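Gremura Opens Public Test of Zoubi, a Game of Trade and Travel on the Cekar River

Studio's third release moves to open testing in April on PC, with console versions to follow

Gremura has announced that Zoubi, its single-player game of trade, travel and family business, will enter a public test period in April. The test will be open to all registered players on PC and will run for 40 days. Versions for home consoles are in development and will be released after the PC edition is complete.

Zoubi is set along the Cekar, a long river that passes through mountain farmland, market towns and a crowded delta port before it reaches the sea. Players take charge of a small trading house that has lost its boats, most of its customers and the trust of its lenders. Over the course of the story they rebuild the house one contract at a time, choosing which goods to carry, which towns to serve and which promises to keep.

The public test will include the first two of the game's six regions. Players will be able to visit 49 settlements in those regions, ranging from ferry landings with a single storehouse to the walled city of Cuketti, where the major trading houses maintain their offices. The complete game will contain 183 settlements. Each keeps its own calendar of harvests, fairs and rest days, and prices rise and fall according to what has been delivered and what has failed to arrive.

According to the studio, the economy in Zoubi has been rebuilt since the closed test held last year. In the earlier version, prices were set by region, and experienced players were able to find one profitable route and repeat it for many hours. Prices are now set town by town. A shipment of salt that sells well in one landing may find no buyer at the next, and a town that receives too much of a single product will stop sending for it. Merchants remember the quality of earlier deliveries and will adjust their offers to match.

"The closed test showed us that players enjoyed the river more than they enjoyed the ledger," the studio said in a statement. "We have put a great deal of work into making the two depend on each other. The player who stops to talk in a small town should come away with something useful, and the player who reads the accounts closely should find a reason to visit that town in the first place."

Conversation plays a large part in the new version. Contracts of any size are settled in person, and the player must decide when to speak, when to wait and when to leave. Offers are not shown as a fixed list. A host may raise a subject several times before naming a price, and a player who presses too early may lose the contract to a rival house. The studio has recorded new dialogue for both regions in the test, and all spoken lines are accompanied by subtitles that can be resized. A written record of every meeting is kept in the player's journal and may be read again at any time.

Travel has also been revised. Boats now respond to the depth and speed of the water, which change with the season. In spring the upper Cekar runs high, and heavily loaded craft can make the journey south in a short time but cannot easily return. In late summer the sandbars near Cuketti force large boats to unload outside the city and hire smaller ones. Players may travel by road when the river is closed, at higher cost and with a smaller load. A fast travel option is available between towns where the trading house has opened an office.

Zoubi contains no combat. Risk in the game comes from weather, debt, spoiled goods and the actions of competing houses. Three difficulty settings will be offered in the public test. The gentlest removes repayment deadlines and is intended for players who wish to follow the story at their own pace. The most demanding limits the number of saved games and allows lenders to seize boats when payments are missed. The difficulty may be changed at any point outside a contract meeting.

Players who took part in the closed test should note that saved games from that version cannot be carried forward. The changes to the price system affect nearly every part of the trading house's records, and the studio was unable to convert the older files reliably. Progress made during the public test will be kept when the full game is released, provided that the player uses the same account. Participants in the closed test will receive a painted boat design, which will appear in the boatyard when they sign in for the first time.

Registration is free of charge and is open now through the Gremura website. Applicants must be 13 years of age or older and must have a Gremura account. Those who already hold an account may join by selecting Zoubi from the list of current tests and accepting the terms of participation. No invitation code is needed. The download will be made available shortly before the test begins, and the servers used for account sign-in will open at 10 a.m. Eastern time on the first day. An Internet connection is required to sign in, but the game itself may be played offline afterward.

Participants are free to publish screenshots, video and written commentary from the test. The studio asks only that such material be marked as coming from an unfinished version of the game. A reporting tool is built into the pause menu and may be used to send a short description of a problem together with the current saved game. Reports may be submitted in English, French, German or Spanish. The studio expects to issue updates every two weeks while the test is in progress and will publish a list of changes with each one.

Several features will not be present in the public test. These include the family succession system, under which the player may pass control of the trading house to a younger relative, and the open-sea routes beyond the delta. Controller support will be included, although button assignments cannot yet be changed. The studio has stated that full control settings, a high-contrast map and an option to replace color markers with symbols will be added before release.

Music for Zoubi draws on a small group of string and wind instruments and changes with the player's position on the river. The score for the first two regions is complete and will be heard in full during the test. A recording of the music is planned for release alongside the finished game.

Gremura has not announced a price or a release date for the complete edition. The studio said that it would set both after reviewing the results of the public test. There will be no purchases within the game during the test period, and none are planned for the full release.

Further information, including the minimum system requirements and the full terms of participation, is available from the Gremura website. Members of the press may request early access to the test version by writing to the studio's press office and giving the name of their publication.

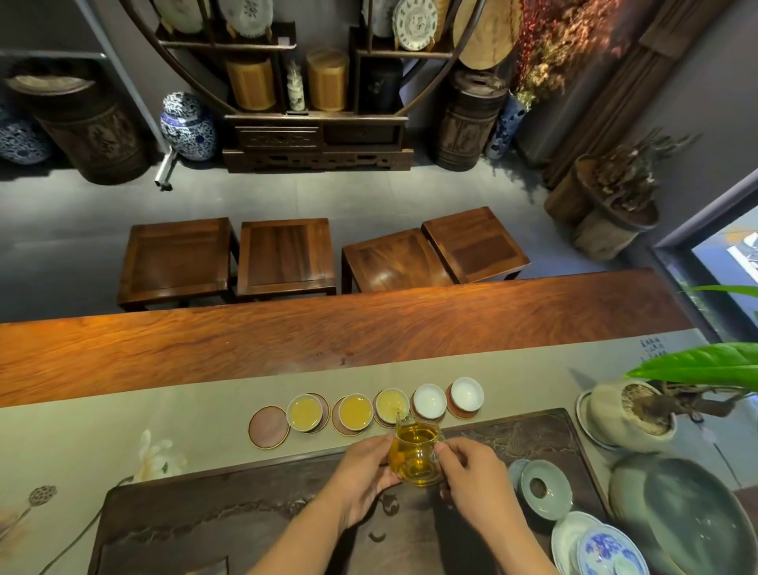

Issue 49, page 6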